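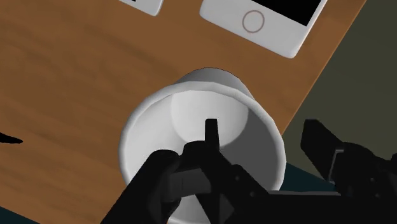

Grain on a wooden tabletop. Follow the dark streaks!

Why Does Wood Have Stripes?

When I was little I thought somebody painted the stripes on tables. I really did! I pictured a person with a very thin brush and a very steady hand, working away at a factory all day long. Then my school took us to Corkside Woods, where a big oak had been cut down, and I saw the stripes were inside the tree. I've been a bit wood-crazy ever since.

So let's go inside a tree.

Trees grow fatter

You get taller when you grow, and so does a tree, but a tree also puts on a new layer of wood every year, all the way around, just under the bark. It's like pulling on another sweater over the one you already have on, and never taking any of them off (imagine how puffy you'd be by fifth grade).

In places with a cold winter and a warm summer, each new layer has two parts. In spring there's usually lots of water and the tree is in a hurry, so it makes wood that is often lighter in color. Later in the summer it slows down and makes tighter, darker wood. In winter it rests. Next spring it starts again with the light stuff.

One light band plus one dark band makes one year. Cut straight across the trunk and you see circles, which we call growth rings. The oldest ring is the tiny one in the middle, and the newest one is right by the bark.

At Corkside we put a pin in every tenth ring so we wouldn't lose our place. My group got to 88, then someone sneezed and all the pins went everywhere. There's a slice of a much older tree in the visitor center at Milletti, and that one has 425 rings. I like to find the ring that grew the year I was born. It's so close to the edge!

From circles to stripes

Okay, but tables don't usually have circles on them. Where do the circles go?

Think about a rolled-up jelly cake. If you slice it the short way, you see a swirl. If you slice it the long way, from one end to the other, you see long lines of jelly. It's the same cake, cut in a different direction. Boards are mostly cut the long way, so the rings show up as long streaks running along the board. Those streaks are part of what people call the grain.

Sometimes the saw only skims the side of a ring, and then you get wavy shapes like hills on a map, or long pointy arches. And if you find a dark round spot, that's a knot. A knot is the place where a branch was joined to the trunk, and the grain has to bend around it the way a stream bends around a rock.

Do all trees have rings?

Nope! Lots of trees in hot places grow all year and never get a proper winter rest. Near Machala, in Ecuador, it stays warm the whole year, and some of the trees there have rings that are very hard to see. Palm trees don't make yearly rings at all. A palm trunk is full of little bundles, a bit like a fistful of drinking straws, so when you cut one you see dots.

What rings can tell you

A wide ring often means a good year with plenty of rain. A skinny ring might mean a dry year, or bugs that ate the leaves, or big neighbors hogging the sunshine. A black scar can be left by a fire. Scientists can read all this without cutting the tree down, too. They use a hollow drill to take out a sample that's thinner than a pencil.

Try it: grain rubbings

You'll need 4 things:

Thin white paper
A crayon with the wrapper peeled off
Some tape
A piece of rough, unpainted wood

Tape the paper down flat on the wood. Lay the crayon on its side and rub gently, back and forth, until lines start to appear. Very smooth or shiny wood won't work well, so try an old fence board or a scrap of lumber (watch out for splinters, and ask first!). My best one came from a gate on Flurnalero Lane, and it has a knot in it that looks just like an owl.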